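Ribbed cloth (household)

Ribbed cloth is a knitted fabric with raised vertical ridges, sold in small pieces for use around the home. It is made in cotton, wool, acrylic and blends of these, and is kept folded in a drawer, on a shelf or in the box it was sold in. In the Otdale district it is also called ridge cloth.
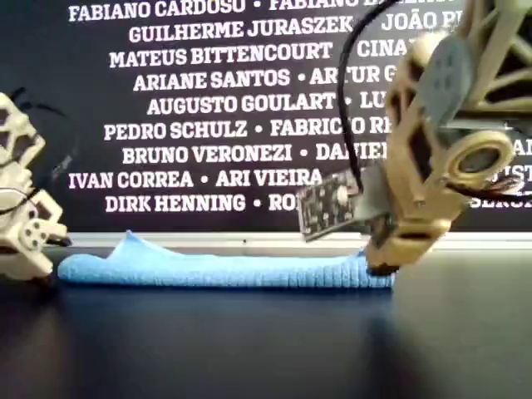
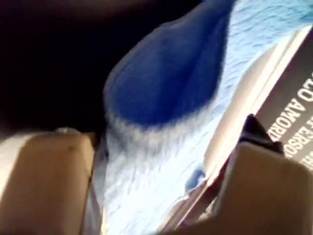
Structure

The ridges are formed by alternating columns of knit and purl stitches. A one-by-one rib has single columns of each and gives a fine, close surface. A two-by-two rib is coarser and stretches further. In both, the fabric draws in across its width when it is off the needles and springs back after being pulled. The edges of a ribbed piece do not curl the way plain jersey does, so it can be left without a hem.

Colour is usually added to the yarn before knitting. Pale blue, cream and grey were the standard shades of the Talivham mill, which listed 12 colours in its last catalogue.

Folding

A ribbed piece is normally folded along the ridges first. This gives a long, low strip that lies flat. Folding across the ridges makes a thicker bundle that tends to open again, particularly in wool. The strip can then be halved or rolled – rolling is more common where drawers are shallow.

Pieces stored for a long time should be refolded now and then on a different line. A crease left in acrylic can be hard to remove, and ironing flattens the rib.

Packaging

Early pieces were sold loose from the counter or tied in paper bands. Printed boxes came in later, as shops moved to self-service shelving. The artwork on a textile box often shows a soft or fleecy surface, with a strong colour set against a lighter one. A plain border was used by several makers to frame the picture. Rutherford, a distributor based in Avalar, packed its cloths in boxes of 40 for the trade and in single cartons for the public.

Boxes are sometimes kept after the cloth has worn out. Collectors look for clean corners and an unfaded front panel. The Talivham stock book lists carton numbers 1174 to 2161, with no note of what was printed on them.

Care

Cotton rib can be machine washed warm. Wool rib is washed by hand in cool water and dried flat, away from direct sun. Hanging a wet piece from one end stretches the ridges out of line, and they may not recover. Fabric softener reduces absorbency in cotton.

See also: Jersey (fabric); Dishcloth; Household linen

Page last edited Mar 1, 2020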